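Animal Mascots on Food Packaging in Two Towns

Project report, Media and Society seminar

Background

Our group looked at how food companies draw the animals that end up in their products. Most of us had grown up with smiling cows and chickens in chef hats on packages, and our reading for the seminar gave us a term for some of them, the "willing animal." We wanted to know how common this kind of drawing is in ordinary grocery stores and whether shoppers notice it.

Method

In August we visited grocery stores in Vurnham and Stemthorpe and recorded every package in the meat, dairy, and egg sections. Duplicate sizes of the same product were counted once. This gave us 3,540 packages. We marked each one for whether it showed an animal, and if it did, we coded the drawing under one of four headings: plain (a silhouette or a realistic picture), farm (the animal in a field or barn), worker (the animal cooking, serving, or selling), and eater (the animal enjoying the food). Two of us coded each package separately. Where we disagreed, we talked it over and the third member decided.

We also ran a paper survey with 200 shoppers outside the Stemthorpe store. They were asked to name any animal mascot they remembered and to say what it was doing.

Results

Of the packages we recorded, 366 had an animal on them. Plain drawings were the largest group, and farm drawings came second. Worker and eater drawings were less common than we expected and were mostly on sausages, bacon, and frozen chicken. Dairy packages almost always used a cow in a field.

The Gilani brand was the exception. Its sausage line uses the same pig in an apron on every package, and in some versions the pig is holding a fork. The Dredotholm brand, sold on the next shelf, uses no animals at all.

In the survey, 20 shoppers described a worker or eater mascot correctly. Many more remembered a color or a logo. Several said they had never thought about the animal on the package until we asked.

Limits

Both towns are small and the stores share suppliers, so our count may not hold elsewhere. The worker and eater headings overlapped, and we would merge them if we did the project again. We left out restaurant signs, where we suspect there are more of these drawings.

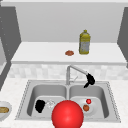 Figure 1. Rendered kitchen sink with a red sphere.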